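Baby won't take a bottle and daycare starts soon

Posted in: Feeding, first year

tealcardigan

My daughter is 21 weeks old and has been nursed since birth. She took a bottle twice when she was a few weeks old, from her dad, with no trouble. We didn't keep it up. Now I go back to work in November and she won't have anything to do with a bottle.

She has a spot at Clineo, the daycare in Pekison near the post office. We already paid the $262 deposit, and I can't move the start date because my leave is used up. I have 19 days left to sort this out.

What happens is always the same. I warm the milk, I sit down with her in the chair where I nurse her, and I offer the bottle. She chews the nipple a couple of times, turns her head and starts to cry. If I keep going she gets so worked up that she won't nurse either for a while.

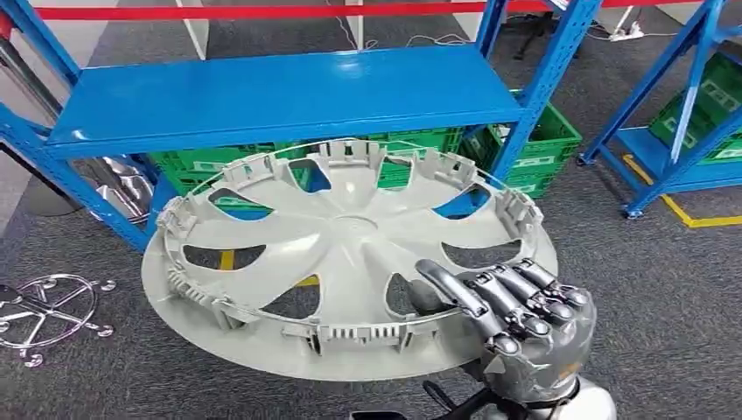
I've tried it before a feeding and after a feeding. I've tried the bottle that came with my Prenik pump and one other brand my sister passed on to me. The milk is pumped the same day and it smells fine to me. Her weight is good and the doctor wasn't worried at her last visit, but that was before I knew this would be a problem.

I will be gone from 8 a.m. to 4:30 p.m. The daycare says they are used to this and that babies usually come around, but they couldn't tell me what they do if one doesn't. Should I buy more kinds of bottles? Should I stop nursing during the day now so she gets hungry enough? I would like to keep nursing mornings and nights if I can.

porchlight_mom

We went through this with our second. First, please don't try to starve her into it. People told me to do that and all I got was a screaming baby and a sore chest. She needs her milk, and at this age she may start to connect the bottle with being miserable.

The first thing I would change is who is holding her. If you sit in the nursing chair and hold her the nursing way, she expects to nurse. Have her dad do it, in another room, and go out for a walk if you can. Our son only took his first real bottle when I was out of the house, and it was a pretty small amount.

Pick a time when she is a little hungry but calm. For us that was the middle of the morning, after a nap. Hold her fairly upright, keep the bottle close to level, and touch the nipple to her top lip until she opens her mouth. Don't push it in. If she gets upset, stop, cuddle her, and try again later that day. One or two tries a day is plenty.

Check the flow too. Some babies gag on a fast nipple and some get annoyed by a slow one. I would buy a slower and a faster nipple for the bottle you already have before buying a whole new set.

Smell and taste the milk after it has been in the fridge a day. Mine turned soapy. It was safe but he didn't like it. He took it fresh.
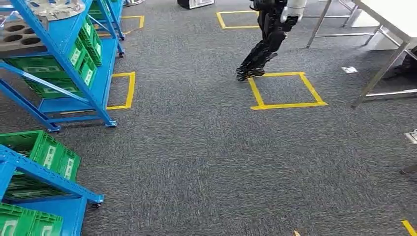
secondshift_rn

Agree with most of that, but I would not wait on calling the doctor's office. You don't need anything to be wrong. Tell them the start date and ask if they can put you in touch with a lactation consultant or a feeding therapist. It can take a while to get a visit. Mine was a phone call of 20 minutes and it helped more than all the bottles I had bought.

Call the same day if she has fewer wet diapers than usual, seems very sleepy or hard to wake, coughs or chokes when she feeds, or starts refusing to nurse as well.

On warming: stand the bottle in a bowl of warm water and test a few drops on your wrist. Don't use the microwave, it leaves hot spots. Some babies who are used to nursing like it a bit warmer than you would expect, and a few like it cold. You can also run warm water over the nipple so it isn't cold in her mouth.

If the bottle just doesn't happen, ask about a small open cup. Some babies her age can sip milk from one with an adult holding it. It's messy and slow and someone should show you how first.
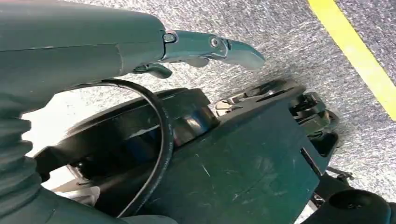

Talk to the daycare about it before the first day, because not every room has a staff member free to sit and do that. I would ask them:

Can the same person give her most of her bottles the first week?
Can you come in at lunch to nurse her?
How soon do they call you if she hasn't taken anything?
Can you do a couple of short visits before the real start?

Send small amounts, two ounces or so per bottle, so you aren't throwing out milk she only sipped. Once she has started on a bottle they can't save it for long.

She may also drink less than you think while you're gone and make up for it at night. That's common, and it's tiring. Keep an eye on the diapers.

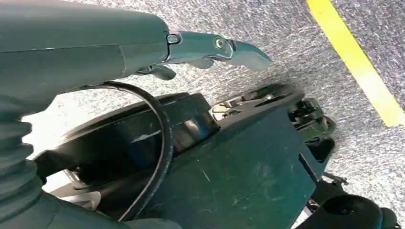 As for nursing mornings and nights, yes, lots of people do it. Pump at work at roughly the times she would have eaten and you should be okay.

kettle88

Qureshi Pharmacy on the main road in Pekison sells single nipples so you don't have to get a whole pack. Ours took the cheap one. No idea about cups.

tealcardigan

Thank you all. Her dad tried this morning while I was at the store and she drank maybe half an ounce before she quit. I've left a message with the doctor's office and I'm going to ask Clineo about lunch visits.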